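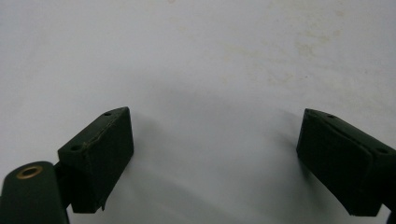 The first thing Yufang Xiao wanted me to understand about her job is that she used to be very, very fast. Before the grippers came to Matetti, she could clear a tray of plastic housings in the time it took me to find my reading glasses, and she knew it, and so did everyone else on the second line.

"Now they pay me to go slow," she told me, and she laughed, but she let the laugh go on a little long.

I spent most of a Wednesday at Matetti, which packs small parts for other companies out of a long, low building behind the Rolum rail yard. If you've bought a replacement knob or a cabinet latch lately, there's a decent chance it passed through a place like this one. On a normal day they ship 2,295 packets. The holiday rush takes that up to 3,000, and I'm told the mood in the break room goes down at about the same rate.

I'd expected big orange arms behind fences (I have clearly watched too many car commercials). What I got was a bunch of hand-held grippers, the kind you squeeze, with two blocky fingers at the end and a camera looking down over them. Xiao picks up a part with one, sets it in its slot, lets go, and does it again. The recordings go to Shaohua Lei, whose desk is wedged in next to the label printer, and from there into the training for the two arms that now work the early shift.

Lei came over from Skurkier two years ago and still gets teased for showing up on his first day in a tie. He asks for 60 good runs of a task before he'll even look at the results, and 300 before he'll let an arm near a customer's order. "Good" turned out to be a touchy word. In the first month he threw out a lot of Xiao's runs. She'd flick a part into place from a little way up, the way she had done for eleven years, and the arm would try to copy it and send the thing skating across the table.

"He told me my hands were too good," she said. "What am I supposed to do with that?"

What she did was argue. She pointed out that he had everyone starting from the same spot with the same grip, and that real trays show up messy. She was right, he changed the instructions, and the arms got better at messy trays. Lei tells this story himself, pretty cheerfully, and he tells it in front of his boss. I liked him for that.

I got a turn too! It's harder than it looks. The fingers open wider than you think, your wrist starts complaining almost right away, and you can't feel the part the way you would with your own fingertips. I kept watching my hand when I should have been watching the table. Xiao let me drop four latches before she took the thing back.

So what has it changed? The early shift used to start at five in the morning with six people, and it now starts with two. The other four moved to days, which sounds great, and for the parents it mostly is. But the early shift paid extra. One woman told me she sleeps better and is behind on her car. Matetti says no one has been let go over the arms, and everyone I asked backed that up, though two people who left in June haven't been replaced.

The recording work pays a bit more per hour than packing does, but it isn't a job title yet. Xiao wants it to be one. She has asked twice, in writing, and she's asking again before the Xie contract starts - that one is all odd-shaped gaskets, and the arms have never handled anything like them. Somebody will have to show them how.

She also wants new finger pads, more often than she gets them, and a better chair. Lei has put in the order for the pads. The chair, he says, belongs to a different budget.

When I left, she was back at the table with a tray of hinges, setting each one down like an egg. Two lines over, a guy named on the board only as "Lefty" was packing by hand, flicking parts into place from a little way up. Xiao watched him for a second, then squeezed the grip and reached for the next hinge.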